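Can a machine clear and wipe the kitchen table yet?

Posted by Skinuvley, 14 December 2021

We've had a robot vacuum since June and I love it to bits, so now I'm getting greedy. What I want next is something that will do the table after tea – plates off, crumbs up, quick wipe, done. I've got 700 pounds put by. Is there anything a normal household can buy, or am I dreaming?

It's a plain pale wood table, nothing fancy, and it seats 6 if we squeeze up. 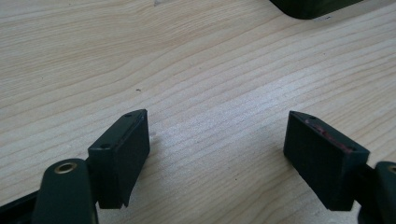 My other half reckons it'll be years. I've seen clips of arms folding towels and they look pretty clever to me!

Pluvevero

Years, sorry. I work in a joinery shop and we've got an arm that feeds panels into a saw. Brilliant at it, but every panel turns up in the same place, same size. Move the stack 30 millimetres and it stops and sulks until somebody resets it. Your table is different every night. Picking up a mug is doable now, but a mug, then a wet fork, then half a slice of toast is another matter. Crumbs are worse – pale wood with the light bouncing off it is hard work for a camera, and a single crumb is easy to miss.

The towel clips are often speeded up too, so check the corner of the video.

Painemal

Get a dishwasher if you haven't got one.

Mallari

Agree with the joiner, mostly. My mum is 78 and asked me the same thing, and we ended up with a little handheld crumb vac. You still have to hold it, but she uses it every day. Keep your 700 and look again in a few years.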